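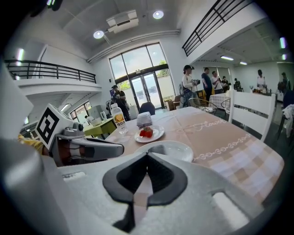
Grondus open day, afternoon talk. Speaker notes, 20 minutes plus questions.

1. Opening
Say where we are: the Arkitz hall, ground floor, Tuesday session. Demonstration runs again at 3:30. Ask people to keep bags off the cable run.

2. The task
Table clearing and resetting, done with hand-held grippers. An operator carries one in each hand and does the job the way a person would. The Pama controller is trained on those recordings later.
Point out the printed cube on the gripper. It gives position and orientation. Keep it facing open space – a sleeve over it costs the whole take.

3. The table
Plates, fruit, a drink bottle, tissues, a patterned cloth. Patterned cloth stays. Plain cloth gave us good numbers in the lab and poor ones in homes.

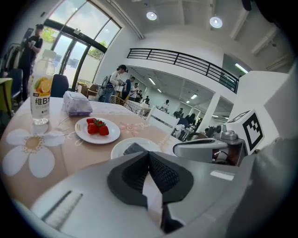

Slide 4. Round table with strawberries and bottle, hall behind.

Pause on this slide. Mention clear plastic: hard to find the edges, worse near glass doors.

4. Figures
779 takes kept from the Dagdag site, 53 rejected. Most rejects were tracking loss. Target for this hall is 200. Do not quote a success rate – the evaluation is not finished.

5. Questions likely to come up
Soft fruit: pad force is limited in hardware.
Background people: left in the recordings, faces blurred before storage.
Price: refer to the Grondus desk.

Last slide stays up during questions. Switch the microphone off before walking to the table.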